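Travaux pratiques de robotique de manipulation
Séance 4 – Comparaison de préhenseurs à deux doigts
Responsable : Teresa Doherty
Version du 31/01/2026

1. Objet de la séance

On compare deux jeux de doigts, notés N (Nekico) et J (Jugah), montés successivement sur le même bras. Le contrôleur Larance et le programme de trajectoire restent inchangés d'un jeu à l'autre. Seuls varient la géométrie des doigts et le revêtement de contact.

Prérequis : chapitres 2 et 3 du polycopié (modèle géométrique inverse, commande en impédance).

2. Rappels

Pour une prise par friction à deux contacts opposés, l'objet de masse m est retenu au repos si

2 · µ · F ≥ m · g

où F est l'effort normal exercé par chaque doigt et µ le coefficient de frottement. En mouvement vertical, on remplace g par (g + a), a étant l'accélération maximale vers le haut imposée par la trajectoire. On applique ensuite un coefficient de sécurité de 2.

La relation suppose un objet indéformable. Pour une paroi mince, l'effort admissible est borné par le haut : au-delà, la section s'ovalise et la surface de contact se modifie. L'intervalle utile entre glissement et déformation peut être étroit – c'est le point que la séance cherche à mettre en évidence.

3. Protocole

3.1 Relever la position de fermeture à vide. Remettre à zéro l'estimation d'effort.

3.2 Placer l'objet sur le tapis. Amener le préhenseur en position d'approche, doigts ouverts, vitesse réduite.

3.3 Fermer en commande d'effort, consigne initiale de 2 N. Augmenter par pas de 1 N jusqu'à obtenir une prise stable au levage.

3.4 Lever de 100 mm, maintenir la pose, reposer. Enregistrer l'effort estimé et l'ouverture des doigts à une fréquence de 500 Hz.

3.5 Recommencer avec l'autre jeu de doigts sans modifier la pose d'approche. Si un recalage de l'outil est nécessaire, noter l'écart.

4. Cas du gobelet à couvercle

Le gobelet se saisit par le côté, jamais par le couvercle. La paille impose une contrainte de dégagement au-dessus de l'objet : vérifier que le poignet ne la croise pas pendant l'approche. Les autres objets du plan de travail (bol, bouilloire, lampe) sont à déclarer comme obstacles dans le planificateur.

Prise latérale du gobelet rouge, posé sur le tapis, préhenseur fermé :
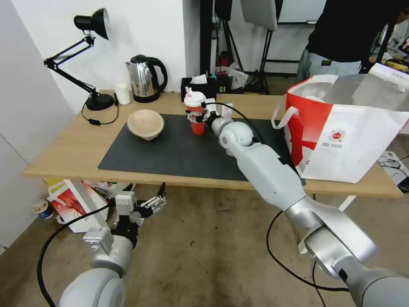 5. Exploitation des mesures

Tracer l'effort estimé en fonction de l'ouverture pour N et J sur un même graphe. Identifier le premier contact, puis la zone où l'ouverture continue de diminuer sous effort croissant. En déduire une raideur apparente de l'ensemble objet-doigts.

Le fichier de référence Holthorpe contient 366 essais déjà étiquetés (prise tenue, glissement, déformation). Y situer vos propres points et commenter les écarts – deux ou trois phrases suffisent.

6. Compte rendu

Une page de texte, graphes en annexe. Indiquer les consignes retenues, le jeu de doigts recommandé pour le gobelet et les essais écartés, avec leur motif.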